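4. Primeira sessão com os dois braços

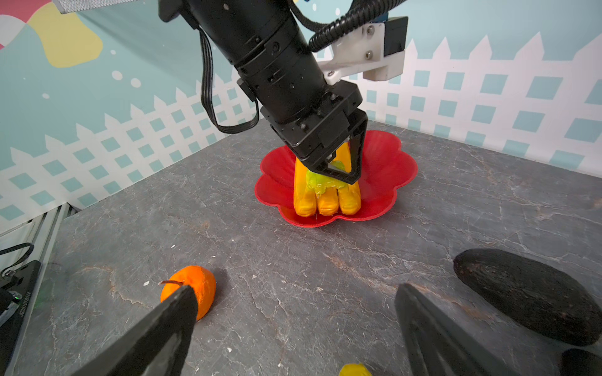
O kit Skovard sai da caixa com os dois braços calibrados, o que é uma maneira otimista de dizer que foram calibrados antes de viajar. Reserve um tempo para repetir o procedimento na sua mesa, com a sua iluminação e os seus objetos. Para a primeira tarefa, recomendamos pegar e depositar frutas de brinquedo em um recipiente raso e de cor viva. As bananas amarelas dentro da tigela vermelha em forma de flor são uma boa escolha: o contraste ajuda a câmera do punho, e banana de brinquedo não amassa quando o dedo da garra desce um pouco além da conta.

Antes de começar
- Firmware Noken versão 2 ou superior nos dois braços.
- Botão de parada ao alcance da mão. Da sua mão, não da garra.
- Nenhuma xícara de café sobre o tampo. A garantia é bastante clara a esse respeito.

4.1 Preparação
1. Ligue a fonte e espere a luz verde do módulo de controle ficar fixa. Se ela piscar, espere mais. Se continuar piscando, vá para a seção 7.
2. Confira se o cabo plano de cada braço forma uma curva folgada. Esticado, ele limita o punho; folgado demais, acaba dentro da tigela.
3. Verifique os parafusos do suporte lateral. Aperte com a chave fornecida e pare quando sentir resistência. O suporte não fica mais firme por insistência.
4. Coloque o recipiente no centro da área de trabalho, a no máximo 300 mm da base de cada braço.

CUIDADO: durante a preparação, os braços podem voltar à posição de repouso sem aviso. O movimento é lento, mas decidido.

4.2 Execução
5. Abra o painel Moon e selecione "Dois braços - recipiente fixo".
6. Escolha qual braço vai depositar. O outro ficará à espera, com a garra aberta.
7. Ajuste a força de fechamento para o nível mais baixo. Aumente um nível de cada vez, apenas se o objeto escorregar.
8. Pressione Iniciar e observe a descida. O dedo deve encostar no objeto sem empurrar o recipiente. Se a tigela andar pela mesa, a altura de contato está baixa demais: pressione Parar e corrija em Ajustes > Altura.
9. Repita com um objeto de outro formato. Frutas redondas rolam, e rolam sempre para o lado que a câmera não vê.

NOTA: superfícies com veios ou riscos podem confundir a detecção de bordas. Nesse caso, ative "Ignorar textura". A opção deixa o reconhecimento quase duas vezes mais lento, tempo que você pode dedicar à leitura da seção 5.

NOTA: quem usa a base Trurkeck deve refazer o passo 4 sempre que deslocar o trilho, mesmo que tenha sido "só um pouquinho".

4.3 Encerramento
10. Retire os objetos da garra antes de desligar. Sem energia, ela abre, e o que estiver nela cai.
11. No painel, selecione Repouso e aguarde a confirmação dos dois braços.
12. Desligue a fonte e só então desconecte os cabos.

Revisão do manual: 2023-05-09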